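Stolanis Gripper Comparison

The Stolanis Gripper Comparison is a test procedure for robot end effectors, used to rank grippers on household objects in simulation and on a physical bench. It was developed at the Ekthorpe robotics laboratory and takes its name from the Stolanis simulator, in which most of the trials are run. The procedure compares grippers mounted on the same pair of arms, with the same controller and the same camera positions, so that differences in the results can be assigned to the gripper alone.

Background

Earlier work at Ekthorpe tested each gripper on the arm it was sold with. Results from different arms could not be compared directly, as reach, payload and control rate all varied. The first draft of the common procedure was circulated in January and covered only parallel grippers with two fingers. The current version, dated 9th August, adds suction cups and underactuated hands.

Grippers

Two reference grippers are included in every run. The Tanui is a parallel gripper with rigid fingers and a single motor. The Wiridach uses the same mounting flange but has compliant fingertips and a lower maximum force, limited to 40 newtons. Any other gripper under test is scored against both. A gripper that needs a different flange may be fitted with an adapter, in which case the added length is entered in the arm model before calibration.

Procedure

A full comparison consists of 600 trials per gripper. Each trial begins with the arms in a fixed home pose and ends when the object has been released at its target, when it has been dropped, or when the time limit is reached. Object positions are drawn from a stored list, and the same list is used for every gripper. The controller runs in position mode during the approach and switches to force mode at first contact. Gains are tuned once on the Tanui and then left unchanged. This favors grippers of similar mass, and the procedure requires that the mass of each gripper be reported beside its score.

Simulated environment

Trials in Stolanis take place in furnished rooms with a kitchen counter, where the objects to be grasped are mixed with items that serve only as clutter. Shallow bowls and knives are treated as difficult cases, the first for their thin rims and the second for their low height above the surface. The view is rendered from a camera on the robot body, and part of the robot therefore covers the lower area of the picture. Camera roll is one of the parameters that can be varied between runs.

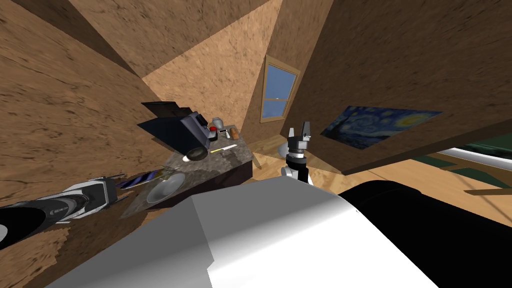 Scoring

The main score is the share of trials in which the object is released within tolerance. Secondary scores cover grasp time, peak force and the number of regrasps. In the first complete run, 1773 trials were accepted across the three grippers tested, and the rest were discarded because of solver errors at contact. Discarded trials are not repeated, but they are listed with the results.

Limitations

Contact between compliant fingertips and thin objects is modeled poorly in Stolanis, and scores for the Wiridach on flat items are lower in simulation than on the bench. Bench trials are limited to rigid objects. Cable routing, which restricts wrist rotation on the physical arms, is not simulated.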